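ok thread time. paper's finally up so I can talk about the thing that ate my winter. bimanual policies, messy tables, and why our result is smaller than the title makes it sound

1/ background. Olunden is our name for the method, Usivness is the benchmark we built to test it. Both names came out of the same bad lab meeting. moving on

2/ the question: if you train a two-arm policy on teleop demos, how much does it care about stuff on the table that has nothing to do with the task? everyone says "clutter robust". hardly anyone varies the clutter on purpose and holds everything else still

3/ so we did. 3271 demos, all snack and drink handling. pick, place, sort, hand over. Same arms, same cloth on the table, same instructions. Only the layout and the extra items change

4/ three training sets. Tidy only, cluttered only, mixed. Same number of demos in each after subsampling, which hurt, because you're throwing out data somebody spent a whole July collecting with sore wrists

5/ what Olunden does on top: before each grasp the policy has to commit to which region of the table it's going to touch. just a coarse mask. if the mask and the gripper path disagree it gets penalized in training. Thats it. no extra sensors, no second network at test time

6/ result one. mixed beats cluttered-only, even when you test on clutter. Wasn't expecting that. We reran it on 5 seeds because I didn't beleive it, same ordering every time

7/ result two, the one I care about. the mask helps most on wrong-object grabs, i.e. arm goes off confidently and picks up the neighbour. Does close to nothing for dropped items. makes sense – a drop is a contact problem and the mask knows zero about contact

8/ 828 evaluation trials in total, all scored by two people from the labs, disagreements rewatched. tedious. would recommend anyway, the scoring rules changed twice after we saw how differently we were calling "placed"

9/ baseline is Kołodziej, our own older policy, retuned with the same budget. please retune your baselines. ours got a lot better when we bothered and it ate a good chunk of the gap we were going to brag about

10/ clear wrap is the worst category by a mile. Clear bags, clear film, anything where the depth goes to mush. Cans and boxes fine, foil so-so

11/ for a sense of what a cluttered layout is like: 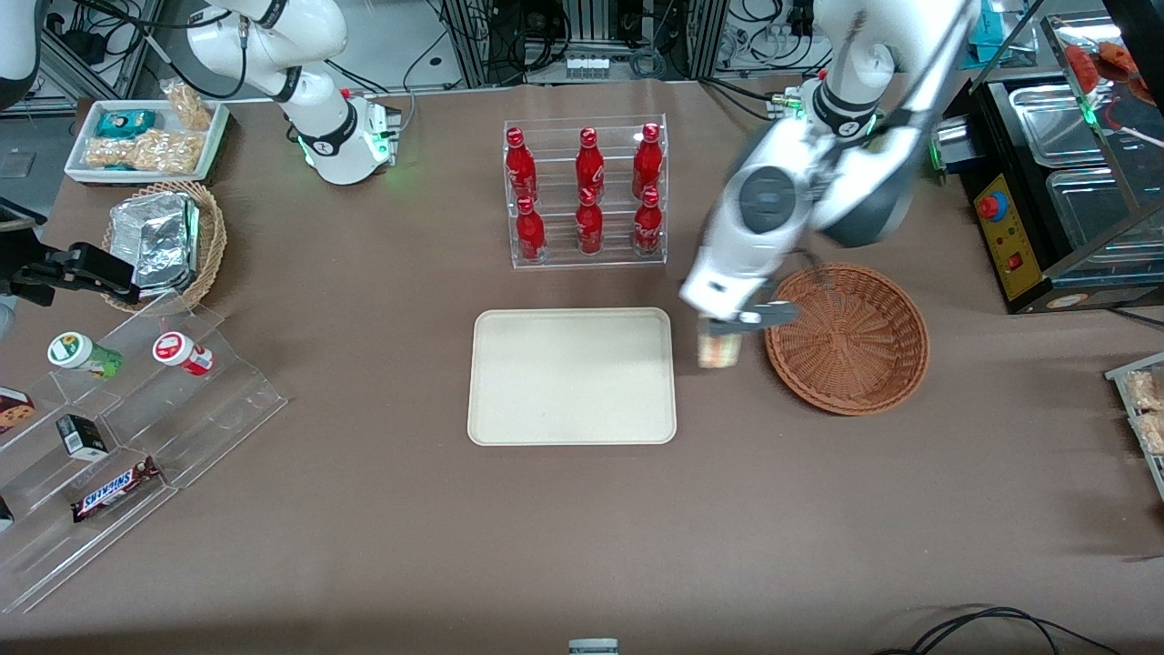
Left gripper with a small wrapped package (sandwich or rice snack, I think), round basket right beside it. Six Cokes on the rack behind.

12/ layouts like that are where the tidy-only policy falls over. it's decent at the grasp itself, then the choice of target goes sideways once there's more than one basket in view

13/ limits, before someone replies with them. One lab. One arm model. Snack-sized things only, nothing heavy, nothing you'd pour. and the region labels were done by hand for the first batch, which doesn't scale, we know

14/ also the handover numbers are weak. 3 of the handover tasks got cut from the main table since the success rates were too low to compare anything. They're in the appendix, go look, don't let me get away with it

15/ someone's going to ask about inference speed. mask head adds a bit of latency, not enough to change the control rate on our setup. Haven't tried it on smaller hardware

16/ data and eval layouts are going on Fundimico once the licence text is sorted. weights after that. Code is up now but the readme is grim, sorry, fixing it this week

17/ next up is the contact side. we've got a favourite idea for drops and early numbers are all over the place so not saying more yet

18/ questions welcome, esp if you've got results on transparent packaging that contradict ours. on the bus with 5 percent battery so replies will be slow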